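2 March 2023

Sore knees, black fingertips, very happy. I've been putting off writing anything in here since the Divarov business (the less said the better, and I said plenty in December), but today was a computer day and I want it down before I forget which part was which.

So. The old Dell workstation. Paid $45 for it from the office clear-out at Pivov, and I've been tripping over it in the hall ever since. I kept telling people I was "going to do something with it," and today I finally put it in the trunk and took it down to the workshop on Preseck Street. Parking was terrible. I ended up 2 blocks away, carrying that thing against my hip like a big square toddler, and I had to stop at the laundromat and put it down on the wall. These old towers are so heavy! My little laptop has made me forget that computers used to be furniture.

Got it onto its side on the bench, got the panel off, and then stood there feeling very clever and also a bit scared. I always think I remember what the inside of a computer looks like, and I never do. There is so much more of it. It's like opening the closet under somebody's stairs, except that everything in there has a place and a clip.

I love the blue bits. I wrote to Princess Maglaya about them in the middle of the afternoon because she's the only person I know who'll be pleased. On this one a lot of the parts you're meant to grab are blue – the latches over the expansion slots, the tray the hard drive sits in – so you can more or less find your way around by color. She wrote back with a row of blue hearts and then asked whether I'd remembered to touch something metal first. I had! (I had after she asked. I went back and did it again to be on the safe side.)

The plan was to take out what I could, put it all somewhere sensible, and put it back again. No fixing, no upgrading. I just wanted to have my hands in it. The last time I took a computer apart I put the parts down on a towel, and then someone moved the towel, and I was finding little screws in the carpet for weeks. So this time everything went in the gray tray. Hard drive standing up at the back in its blue carrier, green card on its edge in the slot beside it, memory lying flat near the front, and the processor in the pocket. I was prouder of that tray than of anything else I did all day.

The hard drive is a Seagate. I want to see what's on it eventually, although it's probably spreadsheets. If it's 200 pages of somebody's toner orders I'll read them all, I know myself.

The processor was the bit I was really dreading. There's a lever and a metal bracket, and I have a horrible feeling about levers near small expensive things. I held my breath the whole time, which made me dizzy, which is stupid, because then I'm a dizzy person holding a processor. It's such a plain little thing to look at, a silver square you could lose in a coat pocket. I was expecting it to look more important. 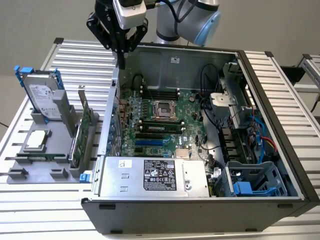
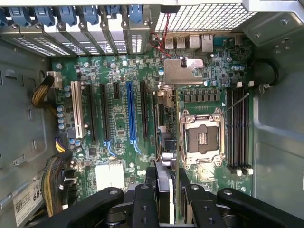
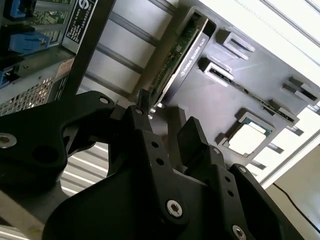
*Inside the old tower, side panel off.*

I'm keeping all of them, even though they're going to make no sense to me a year from now. I already had to sit on the edge of the tub tonight and work out which way up I was looking. The one with the whole tray in it is my favorite – it's the only time I've ever been that tidy. I also like the one where you get all the slots, the white one and the black ones and the long blue one in among them. Princess says they're not all the same kind and I should learn the difference before I start shoving cards into them. Fair. She wrote me a list, and I've stuck it inside the back cover of this diary.

The graphics card is a Quadro K620, it says so on the side in white letters: NVIDIA QUADRO K620. I looked it up while I ate my sandwich and got lost for ages reading people arguing about cards. Some of them were so angry! I never did find out what I was looking for, but I now have opinions about fans, and I didn't have those this morning.

Things I want to remember for next time:

- Bring a flashlight. The memory slots are black, the sockets are black, half the cables are black, and my own shadow was over everything.
- Drink the coffee BEFORE, and somewhere else.
- Cut nails.
- Write down where the red cable and the blue cable go. They loop down the side near the drives and I was so sure I'd remember.
- Eat a proper lunch.

There was a good hour in the afternoon when I wasn't thinking about anything at all. I haven't had one of those for a while. Work has been noisy and the kitchen faucet has started dripping again and I've been lying awake doing sums, and then today I was peering at rows of tiny components with their blue tops, like a town seen from a plane, and my head just went quiet. I noticed my shoulders were down. Then of course I noticed that I was noticing, and that was the end of it, but it was nice while it lasted.

I did get a bit stuck on the power cables. There's a thick bunch of yellow and black wires going into the board, and whoever designed that connector has much stronger thumbs than I do. I decided I didn't need to win that one today. The power supply can stay right where it is with its black label full of white print and symbols, thank you. I'm perfectly happy to leave that part of the computer to its own affairs.

Dad called when I was rinsing my hands and wanted to know if it works. I said I hadn't plugged it in. There was a long pause. He said, "So what did you do all day?" and I told him about the tray, and he said that sounded very nice, in the voice he used for my macaroni pictures. He does want to see it, though. He thinks he had one just like it at the office, and he's convinced there's a trick to getting the front off. I'll take it over there if I can face carrying it up his stairs.

Still to do: find out about the paste stuff that goes on the processor. Princess says a tiny bit, like a grain of rice, and then in the very next message she says a pea, so that's no help. I'll ask her on the phone. Buy some too, obviously, and a little set of screwdrivers of my own so I don't keep borrowing the nice ones. And call the plumber. I've moved "call plumber" down this diary for so many pages now that I'm embarrassed to look back.

Soup for dinner, out of the pan, standing up. I got home and there was a clean rectangle on the hall floor where the tower used to be, with a neat fuzzy border of dust all the way around it. I ought to have swept it up. I put my boots on it and went to run the bath.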